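Guides > Kitchen Corner > Setting Up and Putting Away
Reading time: 6 minutes

Section 2. Unpacking, checking and hanging the little red saucepan

Welcome back! If you have worked your way through Section 1, your Wenitz play kitchen is standing on its own feet, the doors open the right way, and you have probably earned a cup of coffee. Now we come to the part the children have been waiting for, the pans. I know it is tempting to tip the whole box onto the floor and let everybody dive in (we have all done it), but a few quiet minutes at a table first will save you some hunting around later on.

This section was first written by Sheena Paterson for the playroom at Grillatdale, and Donnie Rennie and I have added to it over the years as parents wrote in with their questions. Please keep it with the rest of the booklet.

What you will need

A clear stretch of table, a soft dry cloth, the hook rail from the Leckie accessory bag, and the 2 screws taped to the back of the rail. You will also want a pencil and a screwdriver that fits the screws nicely.

Checking the pan

1. Take the saucepan out of its bag and put the bag straight in the trash, well out of reach of small children.

2. Wipe the pan all over with the soft cloth. Red shows every fingerprint, I'm afraid, and you will be wiping it again by lunchtime.

3. Look along the handle from one end to the other.

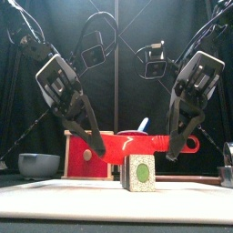

The handle is where most of the wear comes in a busy play kitchen, so please take your time over it. Children swing the pan by it, stir with it, and now and then use it to knock on the door of the oven. Run your thumb over the ridges first, going both ways, and feel for any roughness or sharp spots. Then move on to the rounded end, where the plastic forms a ring with a round hole through it, and go once around the inside of the hole with a fingertip. A shiny finish like this one catches the light, so tilt the pan a little as you go and a scratch will usually show itself against the bright patch.

4. Hold the pan by the bowl with one hand and by the handle with the other, and give it a very gentle wiggle. You are only feeling for looseness, so there is no need to be strong about it.

CAUTION: If you find a crack or a sharp edge, put the pan aside and don't let anyone play with it. Glue is no answer on a toy that may well end up in somebody's mouth.

Turning the pan to look it over

5. Tip the saucepan onto its side and look over the outside of the bowl, working from the rim toward the handle. Keep hold of the handle while you do this, as a round pan likes to roll and will head for the edge of the table if it gets half a chance!
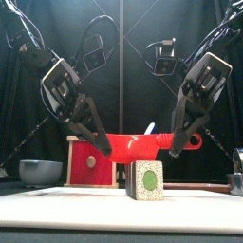

Fig. 2b. Saucepan on its side or angled, handle to the right, with the hanging hole at the end.

6. Turn it back and check the inside too. Crumbs and beads and bits of modeling dough all find their way in there sooner or later.

NOTE: This is a pretend pan. Please keep it off real burners and out of real ovens, even when they are switched off, so that the children never get the two kitchens muddled up.

Putting up the hook rail

7. Hold the rail against the back panel of the play kitchen, 20 inches above the play counter for younger children or 30 inches for older ones. Mark the screw places with your pencil.

8. Fix the rail with the screws, tightening each one a little at a time. Stop as soon as the rail sits flat.

9. Hang the saucepan by the hole in its handle, with the bowl hanging down, and let a child try lifting it off and putting it back. If they have to stand on tiptoe, move the rail lower.

CAUTION: Putting up the rail is a grown-up job. Keep the screws in your pocket or in a lidded tub until you are ready for them.

Everyday care

A damp cloth and a drop of dish soap will take care of nearly everything. Rinse the pan, shake the water out of the hole in the handle, and leave it to dry on a towel before you hang it up again. Américo Barreto, who looks after our spare parts shelf, asks me to add that the rail and its screws can be ordered together as part 162.

Section 3 deals with the cups and plates.

Ross Yule
for Trondero Play Kitchens

Contact us | Spare parts | © Trondero | Back to top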